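# Nachruf für meinen Großonkel: wie viel Lebenslauf muss rein?

Gefragt von Daryna Harasym, 02.11.2024

Hallo zusammen! Ich darf den Nachruf für meinen Großonkel schreiben und freue mich richtig über die Aufgabe, auch wenn der Anlass traurig ist. Er kam aus Gerov, hat bei Levchenko Landmaschinen gelernt und später in Enirstead gelebt. Die Zeitung nimmt höchstens 200 Wörter, und ich habe jetzt schon das Doppelte. Außerdem gibt es sieben Enkel und eine Stieftochter, die alle genannt werden möchten. Was lasse ich weg? Und schreibt man das genaue Geburtsdatum noch hinein? Ich sitze seit dem Frühstück an den Notizen und finde alles wichtig.

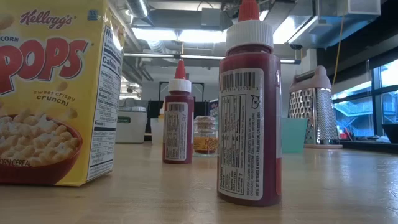 ## Antwort von Nikola Radulović

Wie schön, dass du das machst! Ich habe im August den Nachruf für meine Tante geschrieben und stand vor genau demselben Berg. Am Ende hatte ich diese Reihenfolge:

- Name, Alter, Sterbeort
- Herkunft und Eltern, ein Satz
- Beruf, höchstens zwei Stationen
- etwas, woran ihn jeder erkennt (bei uns war es ihr Akkordeon)
- Angehörige, Trauerfeier

Die Enkel kannst du nur mit Vornamen aufzählen, das spart enorm. Die Stieftochter gehört ohne Zusatz zu den Kindern — so haben wir es gehalten, und sie hat sich sehr gefreut. Beim Geburtsdatum würde ich nur das Jahr nehmen. Mit vollem Datum und Adresse wird leider manchmal Unfug getrieben.

Und lies dir den Text laut vor! Ich habe dabei 10 Wörter gefunden, die keiner vermisst hat.
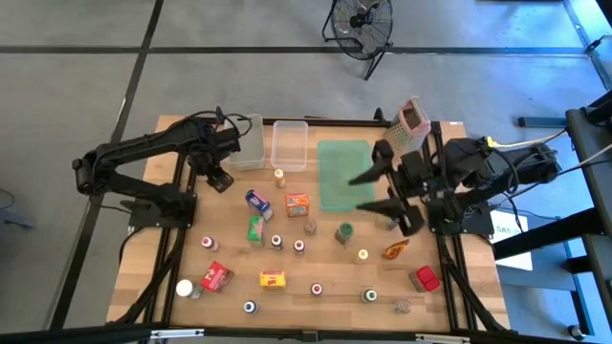

*Lebensmittel am Tisch, zwischen den beiden Armen.*

## Antwort von Aiman Tarigan

Ruf bei der Zeitung an. Bei uns in Sostar zählten die Namen der Angehörigen extra, das stand nirgends.

## Antwort von Orysia Koval

Toller Tipp von Nikola mit dem Vorlesen! Ergänzend: Schreib zwei Fassungen. Die kurze geht in die Zeitung, die lange druckst du für die Trauerfeier. Bei meinem Vater waren das sechs Seiten mit allen Geschichten vom Segelverein, und die Leute haben sie wirklich mit nach Hause genommen. Dann musst du auch nichts wegwerfen, was du jetzt gesammelt hast. Lass vorher noch jemanden aus der Familie die Jahreszahlen prüfen, bei uns stimmte das Hochzeitsjahr nicht.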